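Budgeting for a robot arm workcell

From the Skurkdale Workshop Encyclopedia. Last edited Dec 13, 2018

A workcell budget is the list of everything you have to pay for before a robot arm can do a day's work. I've written three of these now, two for the Numcombe bench and one for Rosser, and my first one was terrible (I priced the arm, the gripper and a table, and felt very pleased with myself!). So this entry leans on what I got wrong.

The arm

The arm takes the biggest share and gets all the attention in meetings. Check what the quote includes. Some sellers count the control pendant and the mounting plate as part of the arm, and some list them on their own lines further down. Grippers are almost always separate, and so is the bracket that holds one to the wrist. Ask for cable lengths in writing.
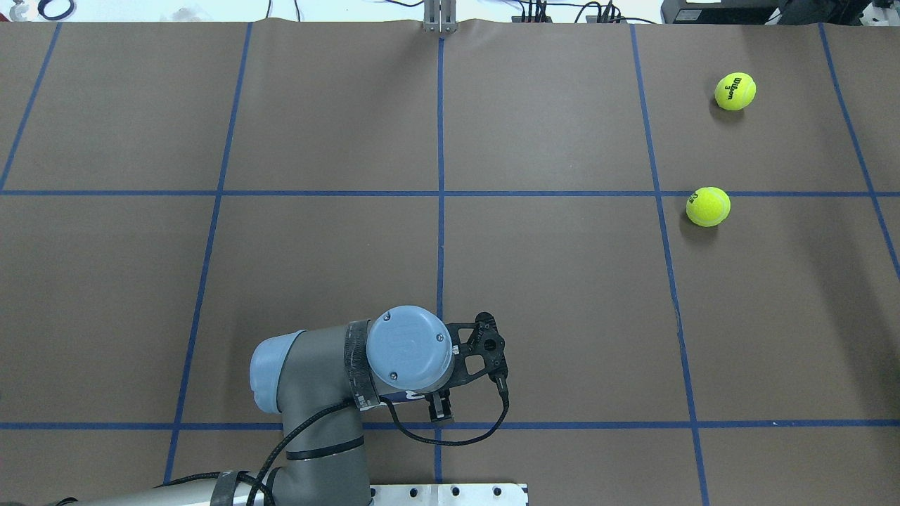

Arm and gripper over a taped work surface, with two tennis balls as test objects.

The work surface

I love this part of the budget because it's so cheap. Kraft paper and blue painter's tape give you a plain surface with a grid on it, and when the paper gets creased you pull it up and lay more. I put paper, tape and test objects on one line called "consumables" and gave it $400 for the Numcombe bench, which has held up fine since June. Resist the urge to order a custom printed mat until you know how big you want your squares, and you won't know that for a while.

Test objects

Buy a mix. Balls are good starters, and they're easy to find again when they wander off. Then get some containers: something see-through, something with a rim, something with a busy label. They cost next to nothing, but get spares of each, and write down exactly which ones you bought so you can match them later.
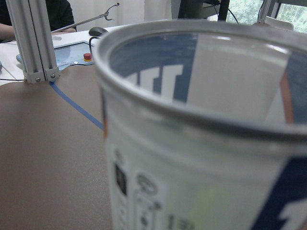
Clear container with a metal rim at the workcell; a control pendant is on the desk behind it.

The frame and the side table

My Sarnumow estimate (the one for Rosser) had aluminum extrusion at $2,054, and the final figure was $2,495. The whole difference was corner brackets, bolts and a couple of posts I'd forgotten. Price the hardware with the bars, always. And plan a side table! Pendants, power supplies and a monitor eat up more room than you'd think, and you want the emergency stops where a person can reach them.
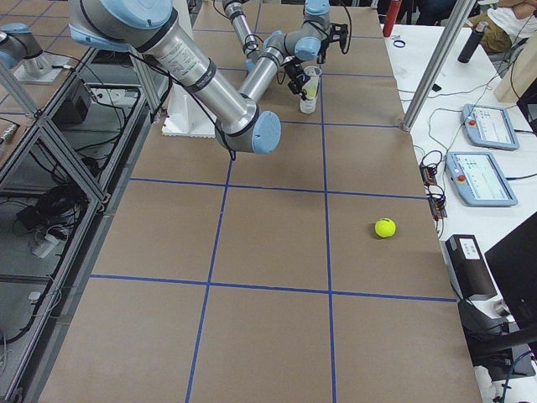
Liquids get their own line in my budgets now. Cups, towels, a tray and extra paper don't add up to much, but somebody has to be allowed to buy them without asking, or pouring tests slip to the next quarter. I also set aside 13 percent of the total for things I haven't thought of, and so far I've spent it every time, mostly on cables.

See also: Gripper selection; Teach pendants; Spare parts lists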